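Clear the Table: notes for the Rillside evening
Nabil Twal, 24/11/2024

Slide 1. Title

Wait for the chairs to stop. Thank Rillside for the hall and for the urn. Say my name slowly, as the poster has it wrong.

Opening line: "I have come to talk to you for half an hour on the subject of a table." Pause for anyone who wants to leave.

Slide 2. How I got here

For eleven years I did my paperwork, my mending and most of my eating at the same table in Litau, and in all that time I saw the top of it twice. Once when I bought it and once when a radiator burst.

Read out the list from the moving firm, Ballberg. They charged by the item and were thorough people. 226 separate things came off the table alone. Four of them were staplers. I own no paper worth stapling.

(If they laugh at the staplers, carry on to the egg timer. If they don't, skip the egg timer.)

Slide 3. What a table is for

Ask the room. Somebody will say "eating". Somebody always says "putting things on", and they are the person this talk is for.

My own view: a table is a place to start something. You can't start on top of last February's gas bill. You can try — I've iced a cake on one — but your heart isn't in it and the cake knows.

Slide 4. The white sheet

Before any job, I clear the part I need and make it white. A big sheet of paper will do, or a pale board if you have one. Lay it at whatever angle suits your arm. People fret over lining it up with the edge of the table and then spend ten minutes on that in place of the job.

Leave a bit of the wood showing down one side. That strip is where the cup goes, and the glasses, and whatever you swore you would put away.

Then stop. Look at it blank for a minute before you put anything down. My sister-in-law calls this "Nabil's minute" and uses it to leave the room.

Let them look at the next one without talking over it. Count to five in my head.

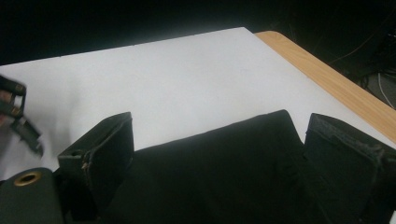
Slide 5. Cables

Hands up who has a tangle of wires near the table at home. Put my own hand up first.

I have no cure. I once bought a box of clips called Minja, put them on every lead I had, and ended up with a tangle that also had clips in it. Best I can offer: keep them off the white. What goes on past the end of the table, in the dark, is between you and your conscience.

Slide 6. Objections

"I haven't got the room." You need a space as big as a tea tray.

"It'll only fill up again." Yes. Mine fills up by teatime. Clear it again tomorrow, it takes less time than complaining and I have tested both.

"My husband won't have it." Give him his own corner and don't look at it.

Slide 7. One thing to try

Tonight, before bed, clear one patch and leave it white. Don't tell anyone. See what gets put on it by breakfast and who by. At ours it was a colander.

Questions. If there are none, do the egg timer after all. Chairs go back against the radiator side, stacks of 2, and the key goes through the letterbox.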